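Category: Set-Up Guides > Pernex Home Tasks > Section 4, Desk Tidying

Before you start, let's be fair about what you can expect. Machines can do a few household chores now, slowly, and on a good day. Desk tidying is one of the kinder ones to begin with, and we'd ask you to be patient with it.

1. Clear the desk down to the books and one upright organizer.
2. Check that the overhead hook and ropes are holding before you enable the legs.
3. Load the Prillo task file and set arm speed to 2.
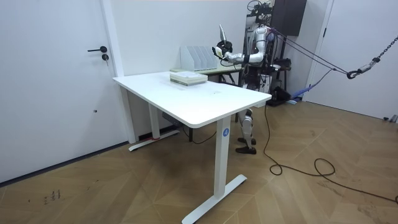
Fig. 4-1. Robot at the desk, one arm extended, support ropes attached.

CAUTION: Keep feet, yours included, well away from the long cable on the floor.

4. Start with single items, and stay close to the stop button until the task ends.
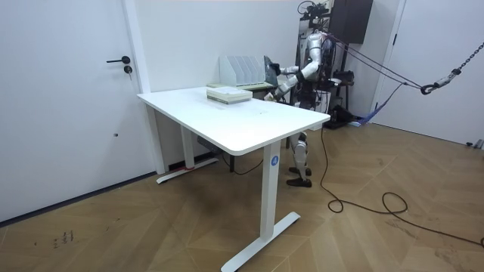

People do ask us whether all this beats doing it yourself, and for now it doesn't — you'd have your desk straight long before the robot did. What we care about is whether it can repeat the job without you hovering. Thin, flat things are a good test of that, like the gray sheet held up by the right end of the organizer, so give them 19 tries before you change any settings.

5. For a wider board, switch to the two-hand grip and let both hands close before lifting.
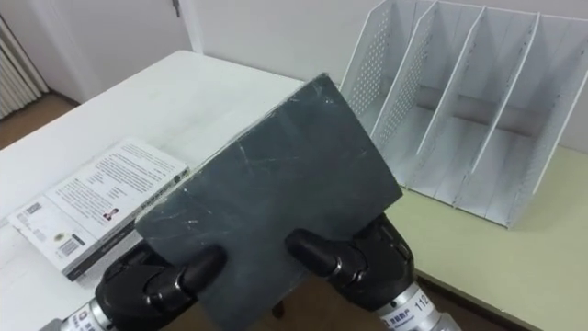
Haoran Ding wrote to us in October that he would happily trust a machine with his papers but not yet with his dishes, and wanted to know when that might change. We can't give a date, and we'd rather not guess.

NOTE: Save your log after each session. Section 5 covers shelves.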